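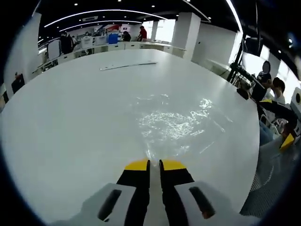

The round table at Halari, with the long counter along the back wall.

Sinéad Hayes wanted a round table from the start. The old workspace had rectangular ones, and she spent six years walking around their corners.

"People sat at the ends and stayed there," she says. "With a round one they come up to it from wherever they are, put something down, and start talking."

Hayes set up the shared workroom at Halari with Tadeo Maldonado, who drew the plans. They moved in this past February. The room is mostly white, and that was his decision. She was against it.

"I said it would look like a dentist's," she says. "Tadeo said we could paint it if I still hated it in a year. I don't hate it. I do wipe it a lot."

The table is white too, with a matte top. Maldonado says he chose the finish to keep the glare down, and it works for most of the surface. "You still get a bright patch when the light hits it a certain way," he says. "I've stopped looking at it."

The counter took longer to settle. Maldonado wanted open shelves under it. Hayes wanted drawers and cabinets, and she got them. The first quote came to more than 400 dollars over what they had set aside, so they put off buying new stools.

"Open shelves are fine if you live alone," she says. "Here you'd be looking at everyone's cables."

Most people work standing at the counter and use the table for things that need space. Hayes asks that it be cleared at night. Strips of trim and packing get left on it anyway — she throws them out in the morning if they have no name on them.

Asked what she would change, she thinks for a while. "More outlets by the table," she says. "We put 12 along the counter and forgot the middle of the room."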